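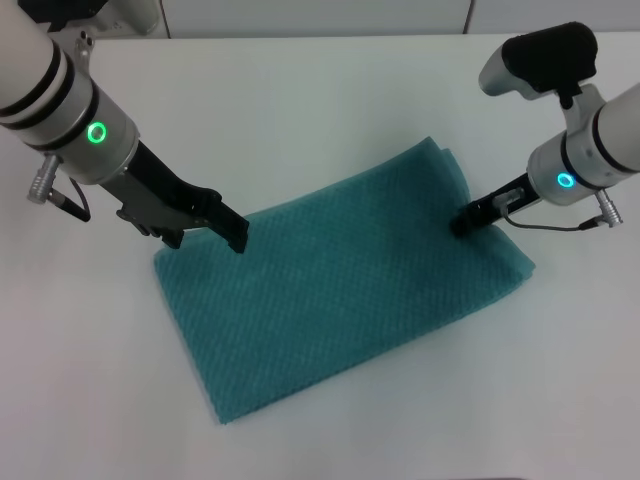
Digital Workplace Team

Reviews > Email & Messaging > Mobile apps

Saturday, November 29, 2025 | Posted by the Digital Workplace Team

Plavomik Mail on the phone: a review after a month of daily use

I've been through a lot of mail apps on my work phone and I usually give up on them within a week. Plavomik Mail has lasted a whole month and I'm still finding things to like about it, so I wanted to get this written up while we're all choosing what to move to in January.

Setting up was lovely. You type in your address, it finds the server by itself, and you're reading mail before the kettle has boiled. I added three accounts (work, the shared enquiries inbox and my own) and each one gets its own colour down the left side of the list. You can change the colour, the sound and the little icon for every account separately – something I've wanted since my first smartphone!

Signatures are where it really shines. Go to Settings, tap the account name, then Signature, and you can have a different one for new messages and for replies. There's a limit of 2000 characters, far more than anybody should need, and it keeps your line breaks exactly as you typed them. My old app, Uvari, squashed everything into one long line whenever I wrote to someone on Outlook, and I'd more or less stopped bothering with a signature at all.

Search is fast too. I looked for an old booking reference and got 251 results, which sounds dreadful, but the filters along the top (sender, month, has attachment) got me to the right message in a few taps. It also searches inside PDFs, though only ones you've already opened on the phone.

You can delay sending by up to 30 seconds. I have mine on 15 and it has saved me twice from replying to the whole list.

A few grumbles. The calendar tab is very basic and won't show two calendars side by side, so I've kept Fiore for that. Folders can only be put in order from the desktop version. And the notification badge sometimes hangs on to a number after everything's been read – closing the app and opening it again clears it. I've reported that one and had a friendly reply the next day.

Battery use has been fine on my rather elderly handset, and the dark theme is easy on the eyes on the late train.

The free version covers two accounts. For a third you need the paid plan, and I'd happily pay for it out of my own pocket if the team licence fell through. Try it with your personal mail first if you're nervous about switching.

Related
Moving your contacts out of Uvari
Fiore calendar: sharing with people outside the team
Rotolon for notes and lists, first impressions
How to stop duplicate notifications on a work phone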